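Goltuvside棒球俱乐部新闻稿
发布日期:2021-05-19

八月见!首届“Zatel夏夜杯”业余棒球邀请赛定在Goltuvside,报名今天开始

各位棒球圈的朋友、各位记者老师,还有去年冬天天天在群里问我“今年到底打不打”的那几位,大家好。

打。今年打。场地签了,灯修了,裁判也请好了,我总算可以大大方方地把这篇稿子发出来了。

我是Eluned Probert,Goltuvside棒球俱乐部的赛事负责人,也是俱乐部二队的替补捕手(替补的时间比较长,上场的时间比较短,这个就不展开了)。按理说新闻稿应该写得四平八稳,用第三人称,最好每段都有“隆重”两个字。可是我写了两稿,自己读着都犯困,干脆就用平时说话的口气来写。各位媒体朋友要引用的话随便引,引哪句都行,错别字麻烦帮我改一下。

先说最要紧的。

首届“Zatel夏夜杯”业余棒球邀请赛将于今年八月在Goltuvside的Humphreys球场举行。一共11支球队参赛,比赛全部放在傍晚和晚上打,球场看台可以容纳3,000名观众。所有比赛都是九局制,不缩水,不打七局。球队报名和观众订票从今天起同时开放。

赛事由Zatel冠名,比赛用球和捕手护具由Estance提供。

为什么放在晚上

打过八月下午场的人都懂。红土晒得烫脚,外野手站到第五局眼睛就花了,高飞球一上去,跟太阳混在一块儿,你只能靠耳朵听队友喊。前年我们办过一次下午的友谊赛,第三局我蹲在本垒后面,汗从面罩里往下淌,投手给什么暗号我都看不清(对,我们队是投手给暗号,这也是个说来话长的事情)。

所以这回从一开始我就认准了夜场。第一场球傍晚开打,天光还在,打到中段灯就全亮了。我自己特别喜欢那个时刻,球从投手手里出来,先是灰的,飞到本垒板前头突然就白了。看球的人也舒服,下了班过来,买点吃的,坐到风里头,多好啊!

夜场最大的麻烦是灯。Humphreys球场的灯塔有年头了,左外野那一侧以前老是暗一块,打到那里的平飞球基本靠缘分。冬天俱乐部把灯具整套换过,角度也重新调了。四月份我们拉了两支队伍进去试打,我特意让人往左外野打了一晚上的高飞球。左外野手后来跟我说,他这辈子没在那个角落接过这么多球,胳膊酸了三天,不过每一个都看得清清楚楚。

赛制怎么安排

11支球队,这个数字不太好排,我承认。本来想凑12支,后来有一支队伍的主力投手夏天要搬家,整队商量之后决定明年再来。我们没有去硬拉一支队伍补上,就按11支来排。

分成两个组,一组六支,一组五支。组内单循环,每组前两名进半决赛,半决赛交叉对阵,赢的打决赛,输的打三四名决赛。五支球队的那个组每轮会有一支队轮空,六支球队的那个组要多打一场,所以我们把六队组的赛程拉得更开一点,保证没有哪支队连着三个晚上都要上场。

同组战绩相同怎么办?先看相互之间的胜负,再看小组赛总失分,失分少的排前面。还是一样的话,抽签。有人问过我为什么不看得分,原因很简单,业余比赛里强队碰上弱队,要是大家都惦记着多刷几分,后半场谁都不好受。看失分,各队会更在意守备,比赛也好看些。

延长赛从第十局开始,打满两局还分不出胜负,第十二局起二垒放跑者。这一条争论得最凶。老派的球友说棒球就应该一直打,打到天亮也得打,我心里其实是站他们那边的(我最爱看的就是零比零进延长,先发投手坐在板凳上裹着外套,谁也不敢跟他说话的那种比赛)。可是球场晚上到点得关灯,邻居也要睡觉,只好折中。小组赛有提前结束的规定,七局打完领先十分就收工,半决赛和决赛没有这个规定,落后多少都得打完。

投手用球数

这一项请各队教练务必看仔细。

业余投手平时要上班,练得不规律,真到了比赛又容易上头。我见过太多人了,星期天投完一整场,接下来半个月拿筷子都费劲。本次比赛规定,单场用球数超过60球的投手,之后必须休息满两天才能再次登板。正在对付的打者可以投完,不会投到一半把人叫下来。记录组每半局跟双方核对一次用球数,有出入当场解决,比赛结束以后再来申诉的一律不受理。

有人会问,那要是有人正投着无安打比赛呢?可以继续投!规则只管你投完以后休息多久,没有拦着谁完成一场漂亮的球。要真有人在夏夜杯投出无安打,我第一个冲出去,哪怕被投的是我们自己队。当然了,冲出去之前我可能要先难过一会儿。

裁判和记录

本次比赛的裁判长是Rok Tomić。

圈里人对他应该不陌生,好球带稳定,话少,拉弓拉得特别干脆。请他出山花了不少工夫,我前后打了好多个电话,最后他提了一个条件:主审每晚只判一场,判完换人,绝不连场。他在电话里说:“判了九局的眼睛,和刚开局的眼睛不是同一双。后面那场的打者凭什么要吃这个亏?”我一听就答应了,本来还准备了一肚子话要劝他来着。

每场比赛设主审一名、垒审三名,半决赛起增加两名外野线审。所有裁判赛前要参加一次集中讲解,重点讲投手犯规和妨碍跑垒,这两条是去年各地业余比赛里吵得最多的。教练可以出来问判决,每场限两次,请走着出来,别跑。

记录方面,每场都有完整的手写记录表,赛后第二天上午把攻守数据整理好发给两支球队。我自己就是个记录迷,从小看球膝盖上都放着一本记录簿,别人喊加油我在那儿画斜线。所以这一块我盯得很紧,失误和安打到底怎么判,记录员有最终决定权,球员不许去磨人家。

观众怎么来

小组赛门票免费,但是要预约。半决赛和决赛收票,价格会在票务页面公布,十二岁以下的孩子不用票。每晚我们会留出400个位置不预约,给临时起意走过来的街坊,先到先坐。

看台一垒侧风大一些,三垒侧离牛棚近,喜欢看投手热身的请坐三垒侧。本垒后面那几排有护网,带小朋友的家庭最好坐那里。界外球可以带走,不用还。只有一个请求,拿到球以后别往场里扔,去年有一颗扔回来正好滚到二垒手脚底下,那个双杀就没了。

吃的东西有烤肠、炒面、玉米,还有冰镇的酸梅汤。外带食物可以,玻璃瓶不行。

球场外的停车位不多,能坐公交就坐公交。末班车的时间和比赛结束时间挨得比较近,碰上延长赛,我们会在记分牌上提醒大家。

下雨怎么办

八月嘛,说下就下。

开赛前一小时决定当晚是否进行,通知发在俱乐部页面上,同时短信发给各队联络人。比赛打满五局以后因雨中止的,比分有效;没打满五局的,改天从中断的地方接着打,跑者、球数、出局数全部保留。决赛不适用五局的规定,无论如何打完九局。要是连着下几天,赛程整体往后顺延,我们已经跟球场多谈好了几个备用的晚上。

预约过门票的观众不用重新预约,原来的预约自动转到补赛当天。
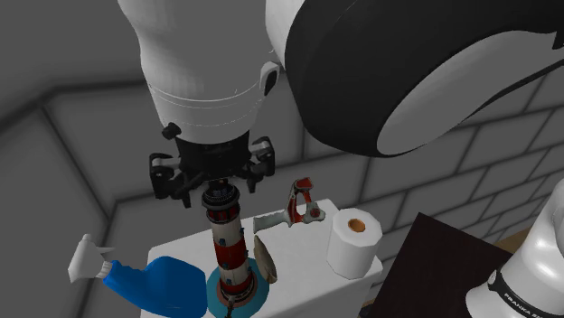

球队报名须知

已经收到邀请的球队,请在截止日前把最终名单交上来。每队最多可登记二十五名球员,其中至少要有三名能够登板的投手。别笑,真的有队伍交过只写了一名投手的名单,旁边还画了一个笑脸。

名单里请写清楚背号、守备位置和左右投打。背号重复的请队内自己协商,这种事我调解过一次,再也不想调解第二次了。

球棒只允许木棒。合成棒和金属棒都不行,断了的木棒请自己带走,有观众想要的话,你愿意送就送。打者和跑者必须戴头盔,一垒和三垒指导员也要戴。

每支队伍需要派一名联络人参加赛前会议,会上抽签分组、确认主客队顺序,也会发放练习时间表。每支队伍在开赛前都有一次进场练习的机会,建议安排在晚上,让外野手先习惯一下灯光。

关于奖项

冠军、亚军、季军都有奖杯。个人奖设最有价值球员、最佳投手、打击王和最佳守备。打击王要求打席数达到球队场次的两倍以上,免得有人一个打席一支安打就收手不打了。

另外还设了一个“板凳奖”,由各队联络人投票,颁给整个赛事期间在休息区里喊得最起劲、最照顾队友的那个人。我提议设这个奖的时候,会上好几个人看着我。我声明,本人作为主办方不参加评选。

我自己的一点话

办业余比赛挣不了钱,操心的事情倒是一件接一件。从冬天到现在,我手机里关于这项比赛的聊天记录翻都翻不到头,有讨论红土要不要加的,有讨论记分牌字太小的,还有一位大叔连着给我发了一个星期的天气图。

可我真的很想看这场比赛。想看下了班的人把领带塞进包里,换上钉鞋就往牛棚跑,想看哪个年轻投手在满垒的时候抬头看一眼灯,再低下头来投。棒球最让我着迷的就是它没有钟,最后一个出局数没拿到,落后再多也还有得打。前些年我看过一场业余赛,第九局下半两出局,落后四分,看台上的人都开始收东西了,结果保送、安打、又一个保送,一棒一棒地磨,硬是磨到了再见安打。那天收好东西已经走到门口的人,又全都跑回来趴在铁丝网上。我也是其中一个,烤肠都掉地上了。

所以八月请早点来,也请晚点走。

媒体采访安排

需要采访证的媒体请提前登记,每家媒体可申请两张。三垒侧有固定的摄影区,比赛进行中请不要使用闪光灯,打者会看不清球。每场比赛结束后,两队教练会在一垒侧休息区外接受采访,先发投手是否接受采访由本人决定。

裁判长Rok Tomić不接受赛后采访。他让我原话转告:“要问判决,请看规则书。”赛前会议那天他倒是会留下来跟大家聊聊规则,有兴趣的媒体可以来旁听。

分组结果和完整赛程会在赛前会议结束后当晚公布。

联系人:Eluned Probert
职务:Goltuvside棒球俱乐部赛事负责人
比赛地点:Goltuvside,Humphreys球场
冠名单位:Zatel
器材支持:Estance
球队报名、观众预约及采访登记,请前往俱乐部网站“夏夜杯”页面办理。我晚上一般要训练,电话没接到的话请留言,训练完了我会回过去。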